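Laborbuch Greiferdaten, November, angefangen kurz nach 9

Also, Stand der Dinge: Die Posenschätzung läuft seit gestern Abend mit dem neuen Kalibriersatz durch, und zwar komplett, ohne dass mir der Rechner wegstirbt (Swap war's, hatte ich ja vermutet). Der Aufnahmelauf 3122 liegt jetzt auf Cerkulora im Eingangsordner, noch ohne Labels. Bitte nicht anfassen, solange die Datei LOCK danebenliegt, ich rechne da noch drauf rum!

Was mich den halben Vormittag gekostet hat: die Zeitstempel. Links und rechts laufen um 56 ms auseinander, aber nur in den Läufen nach dem Firmware-Update. Ich hatte erst den Rodari-Treiber im Verdacht, weil der beim Puffern schon mal so komische Sachen gemacht hat, aber der ist unschuldig. Der Versatz kommt aus unserem eigenen Logger, der nimmt für den linken Kanal die Ankunftszeit und für den rechten die Belichtungszeit. Tja. Ist gefixt, liegt auf dem Branch hellwig-sync, Review wäre nett. Alte Läufe korrigiere ich per Skript nach, die Rohdaten bleiben, wie sie sind.

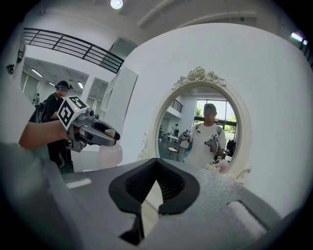
Jetzt zum eigentlichen Ärger, den Spiegeln. Der Markerdetektor macht genau das, was er soll: schwarzes Quadratmuster suchen, Ecken verfeinern, Pose raus. Nur weiß er halt nichts davon, dass es Spiegelbilder gibt. Der Würfel auf dem anderen Greifer ist links direkt zu sehen, mit zwei Seiten, und dann hängt da der ovale Spiegel mit den Rosen oben drauf, und im Glas steckt der Marker gleich noch mal. Eigentlich müsste das Dictionary gespiegelte Codes aussortieren, tut es auch meistens. Aber wir haben die Fehlerkorrektur ja hochgedreht, damit verwischte Marker noch durchkommen, und mit der Einstellung rutscht ab und zu ein gespiegelter Code als gültige ID durch. Dann springt die Pose des zweiten Greifers für ein paar Frames irgendwo hinter die Wand, der Filter glaubt das brav und braucht ewig, bis er zurückkommt.

Probiert habe ich bis jetzt:

Fehlerkorrektur wieder runter auf den alten Wert. Geisterposen weg, dafür fehlen uns bei schnellen Bewegungen dauernd Detektionen. Will ich nicht.

Gating über den Abstand zur letzten Pose. Geht gut, solange der Filter schon eingeschwungen ist. Wenn der erste Treffer gleich ein Spiegelbild ist, hält er den echten Würfel für den Ausreißer (sehr schön anzusehen im Plot, leider völlig unbrauchbar).

Konsistenz zwischen den Würfelseiten. Das gefällt mir bisher am besten! Sobald zwei Seiten gleichzeitig erkannt werden, muss ihre relative Lage zum CAD-Modell passen, und beim Spiegelbild ist die Reihenfolge rum um den Würfel falsch herum. Kostet fast keine Rechenzeit. Bei nur einer sichtbaren Seite hilft es natürlich nix, da nehme ich vorerst eine höhere Messunsicherheit und lasse den Filter nicht mehr darauf initialisieren.

Zweite Baustelle, hängt damit zusammen: das visuelle SLAM. Features im Spiegelglas werden als weit entfernte Punkte trianguliert und ziehen beim Schwenken an der Karte. Brenen hat dafür eine Maskierung im Werkzeugkasten, die habe ich mal drübergejagt, und die frisst leider auch Fenster und helle Wandflächen. Ich bastle lieber eine Maske von Hand für diesen einen Raum und schaue, wie viel Drift überhaupt davon kommt, bevor ich da Tage reinstecke.

Offen:
Regressionstest mit Spiegelsequenz, mindestens 5 kurze Clips
Schwelle für den Seitenvergleich (steht gerade auf 3 Grad, geraten)
Logger-Fix mergen, danach Nachkorrektur anstoßen
Im Viewer verworfene Detektionen rot einzeichnen, sonst sucht man sich dumm

Nachtrag 16:40: Seitenvergleich läuft auf 3122 durch, die großen Sprünge sind raus. Ein kleiner Zacken kurz vor Schluss ist noch drin, den verstehe ich nicht. Morgen weiter, LOCK bleibt liegen.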